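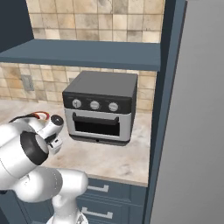 Will a Robot Ever Make My Supper?

Features > Home > Kitchen

Filed under: Robots & Everyday Life

By Naomi Nzioka

My mother raised five of us in a kitchen the size of a closet, and she used to say she'd trade the lot of us for one machine that could put supper together and leave her alone with the radio. I thought of her on the long bus ride out to Brukbridge, where Wekesa Laizer and his colleagues at Mrema spend their days teaching an arm to do the small jobs most of us do half asleep.

Nearly all of that teaching goes on in a simulated kitchen, with blue cabinets and beige tile (I would move in tomorrow!). The arm can fumble a job there 900 times and there's never a broken dish to sweep up.

"People ask me about cooking," Laizer told me over very strong tea. "I tell them, let's talk about picking things up."
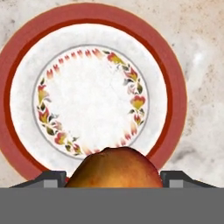
The Trouble With Fruit

Picking things up is a bigger subject than I had supposed. A grip that suits a box will ruin a ripe peach, and a grip that is kind to a peach may drop it on your good china. Zuzana Šimek, who works on the fingers, has spent 33 weeks on produce and says she can't walk through a grocery store anymore without squeezing something.

Then there are doors, and oh, she had plenty to say about doors. They swing, they stick, and every maker hinges them a little differently.

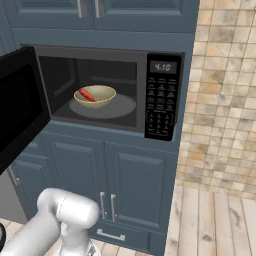
Reheating was the chore I cared about most, being a person who lives on leftovers. It asks for a whole string of little steps, and the arm has to get through every one of them before anybody eats. Take a shallow bowl on a microwave turntable, with the door wide open: the bowl has to sit where it can go around freely, and whatever is inside has to stay inside, even something long and red propped against the rim. After that come the door and all those tiny buttons. Laizer thinks his arm will manage the string in a real home within 9 years. Šimek laughed and poured more tea, and I rode home and warmed up my own beans.

Related stories
The Folding Problem: Towels, Shirts and One Patient Machine
A Night Shift at the Trellberg Packing Floor
Kipchumba Makokha on Fixing What You Own
Should You Rent a Floor Robot?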